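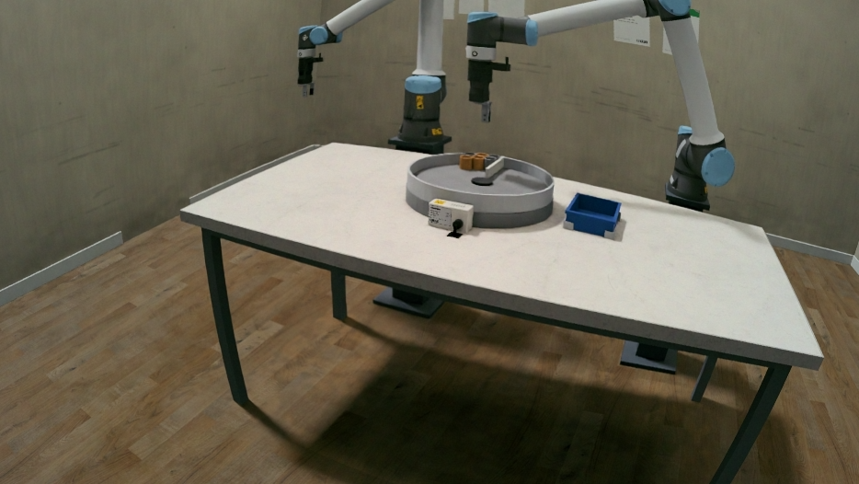 방문기 > 공방과 작업실

클림리 공동 작업실에 다녀왔습니다

2018년 2월 13일

스코수소라 역에서 내려 버스를 타고 40분을 더 들어갔습니다. 원래는 가을에 가려고 했는데, 10월에 한 번 약속을 잡았다가 제가 감기로 드러눕는 바람에 미뤄졌고 그 뒤로 이 핑계 저 핑계를 대다가 해를 넘겼지요. 다시 가도 되느냐고 메일을 보냈더니 라그다 칼라프 씨가 "실내화만 가져오세요" 하고 한 줄로 답을 주셨습니다. 그 한 줄이 어찌나 반갑던지요. 그래 놓고 실내화는 깜빡해서 결국 손님용 슬리퍼를 빌려 신었습니다. 바닥이 차더라고요.

클림리는 예전에 가구를 고치던 건물을 회원들이 나누어 쓰는 곳입니다. 1층에는 목공 기계가 있고, 계단을 올라가면 납땜하는 자리와 컴퓨터 자리가 나옵니다. 목공 쪽은 다른 분들도 많이 소개하셨으니 저는 2층 이야기만 하려고 합니다. 처음부터 그걸 보러 간 것이기도 하고요. 라그다 씨와 후삼 다르위시 씨가 저녁마다 붙들고 있는 '스토붐' 말입니다.

스토붐은 작업대 하나에 로봇 팔 두 대를 붙여서 자잘한 물건을 같이 정리하게 하는 회원 프로젝트입니다. 저는 당연히 팔부터 볼 줄 알고 장갑까지 챙겨 갔는데, 두 분이 데려간 곳은 모니터 앞이었습니다. 요즘은 거의 모든 작업을 시뮬레이션에서 하신다고요. 화면 속에 마룻바닥 깔린 방이 있고, 하얀 작업대 위로 팔 두 대가 내려와 있는데, 저는 한참 동안 벽에 붙은 종이만 쳐다봤습니다. 아니, 가상의 방인데 벽에 종이를 다 붙여 두었더라니까요! 그렇게까지 할 필요가 있느냐고 여쭤봤더니 라그다 씨가 웃으면서, 매일 저녁 들여다보는 방인데 너무 휑하면 마음이 안 간다고 하셨습니다. 저도 집에서 책상 정리를 그런 마음으로 하는 사람이라 금방 알아들었습니다.

제일 오래 이야기한 것은 팔을 어디에 세우느냐 하는 문제였습니다. 지금 모델에서는 한 대가 작업대 뒤쪽 가운데쯤에, 다른 한 대가 오른쪽 뒤 모서리에 서 있습니다. 후삼 씨는 처음에 양 끝에 하나씩 마주 보게 세우고 싶었답니다. 보기에도 그게 반듯하고요. 그런데 실제 방에 놓을 생각을 하니 왼쪽으로 사람이 드나들 길이 필요했고, 그래서 두 대를 뒤쪽과 오른쪽으로 몰았다는 설명이었습니다. 대신 두 팔이 서로의 영역을 넘보기가 쉬워져서, 누가 먼저 가운데로 들어가느냐 하는 순서를 정하는 데 꼬박 몇 주를 썼다고 합니다. 라그다 씨는 아직도 마주 보는 배치 쪽이 낫다고 생각하시는 눈치였어요. 이야기가 그쪽으로 갈 때마다 차를 따르러 일어나셨거든요.

작업대 위에는 둥근 회색 쟁반이 있고 그 안에 주황빛 도는 갈색 블록이 모여 있습니다. 쟁반 오른쪽에는 파란 통이 놓여 있고요. 첫 과제는 쟁반의 블록을 그 통으로 옮기는 것이라고 합니다. 저는 속으로 '그거면 금방이겠네' 했는데, 마우스를 넘겨받아 팔을 직접 움직여 보고는 그 생각을 싹 접었습니다. 집게를 블록 위에 갖다 대는 것까지는 그럭저럭 하겠는데, 손목을 얼마나 돌려야 하는지 도무지 감이 안 와요. 테두리에 한 번 부딪히고, 블록을 쟁반 밖으로 튕겨 내고, 마지막에는 팔 두 대가 서로 엉켜 버렸습니다. 얼굴이 빨개져서 죄송하다고 했더니 후삼 씨가 초기화 버튼을 누르면서 괜찮다고, 이러려고 화면에서 먼저 하는 거라고 하셨습니다. 본인들은 이 버튼을 하루 저녁에 100번도 누른다면서요.

듣고 보니 고마운 버튼입니다. 저도 집에서 작은 팔 하나를 조립하다가 모터를 태워 먹은 적이 있는데, 그때는 새 모터가 올 때까지 손가락만 빨고 있었거든요. 다만 두 분 말씀으로는 화면에서 잘된다고 마음을 놓을 일은 아니라고 합니다. 블록이 미끄러지는 정도나 케이블이 당기는 힘 같은 것은 적당히 정해 넣은 값이라, 진짜 작업대로 가면 다시 맞춰야 할 거라고요. 라그다 씨 공책에는 나중에 실물로 확인할 것들이 빼곡했습니다. 몇 줄 읽어 봤는데 글씨가 워낙 작아서 '고무', '마찰', '통 고정할 것' 정도만 알아봤네요.

점심은 카이시라는 길 건너 식당에서 먹었습니다. 렌틸콩 수프가 아주 진하고 빵을 계속 더 주세요. 밥을 먹으면서도 두 분은 파란 통 이야기를 하셨습니다. 지금 모델에는 통이 살짝 비스듬하게 놓여 있는데, 후삼 씨는 일부러 그렇게 두었다고 하고, 라그다 씨는 반듯하게 놓고 시작해야 문제가 생겼을 때 원인을 찾기 쉽다고 하고요. 저한테도 의견을 물으셨는데 수프를 먹느라 못 들은 척했습니다.

오후에는 아래층에서 실물 작업대에 쓸 상판을 구경했습니다. 모서리를 아직 다듬는 중이라 만져 보지는 못했어요. 팔을 고정할 자리에 연필로 표시가 되어 있었는데, 지웠다 다시 그은 자국이 여럿이었습니다. 위층에서 들은 배치 이야기가 거기 다 남아 있는 것 같아서 괜히 한참 서 있었습니다.

가 보실 분들을 위해 몇 가지 적어 둡니다. 2층은 회원과 같이 올라가야 하니 미리 메일로 약속을 잡으세요. 주차할 곳은 건물 뒤편에 있지만 좁습니다. 시뮬레이션을 만져 보고 싶으면 저녁 시간이 좋다고 하고, 마우스는 왼손잡이용도 있습니다. 실내화는 꼭 챙기시고요.

상판이 다 되면 다시 오라고 하셔서 그러겠다고 했습니다. 그 전에 저는 집에 있는 팔에 새 모터부터 달아야 하는데, 드라이버를 클림리에 두고 온 것 같습니다. 손잡이가 초록색인 작은 것이니 혹시 보신 회원분은 연락 주세요.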